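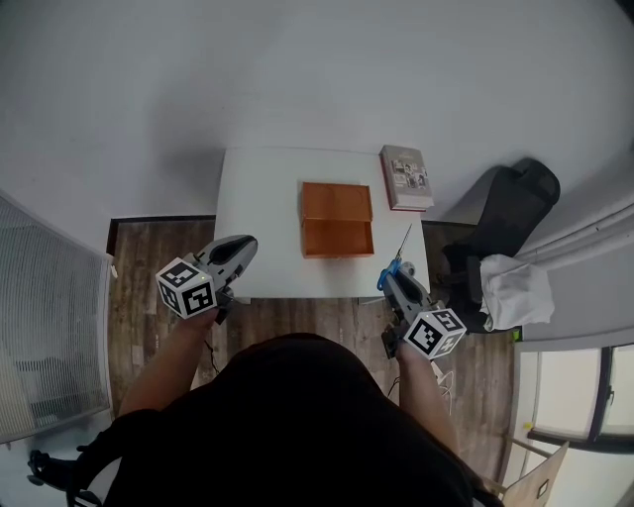 Small white table, box open, scissors held at the front right edge. Book parked at the back.

Search the notebook Search Clear

May, 4.30 pm
Posted by Yatsenko

Right, the box. I've been promising to write this up and I keep putting it off, so it's going in now while the tea's still warm.

The job was to find a home for the little things that live on the white table and never stay put. I've gone with the orangey-brown box, the shallow one with the lid that stands up at the back. I like it a lot! You can see straight into the tray, and with the lid up you don't end up feeling around blind for whatever you're after. It does eat a fair bit of the tabletop, mind you, and once the lid's back you want it well away from the wall or it catches (found that out on my first go, when I'd shoved everything as far back as it would go).

The scissors are the blue-handled pair. I like those for this because you can spot the handles from across the room, and they're thin enough in the blade that they don't hog the tray. Handles to the right, blade pointing away from whoever's sitting there. I'd been laying them in the other way round for ages and kept picking them up by the wrong end, which is a daft way to carry on.

Book next. It's the hardback with the little photos on the cover and the red page edges, and for now it goes in the back right corner, flat, cover up. I did try it under the box to lift it a bit – no good, the whole lot slid about when I touched the lid. I also tried standing it up against the wall, and it fell over 2 times, so flat it is. If anyone wants to borrow it, fine, but put it back in the same corner please, as I'm still deciding whether that's the right spot.

I gave the whole thing 30 minutes of putting away and getting out again. The Fakolano tray we used before was deeper and I kept losing things down the side of it. Shallow is better. I'm less sure about the lid, which feels a touch light to me, and I might stick a dot of felt behind it.

Still to do: the white cloth on the black chair wants folding and putting somewhere sensible. Ask Nolano whether they do the same box a size smaller. Curtain stays as it is for now, the light's nice on that side in the afternoon.

Also I owe the kitty 298 for the felt and the tea.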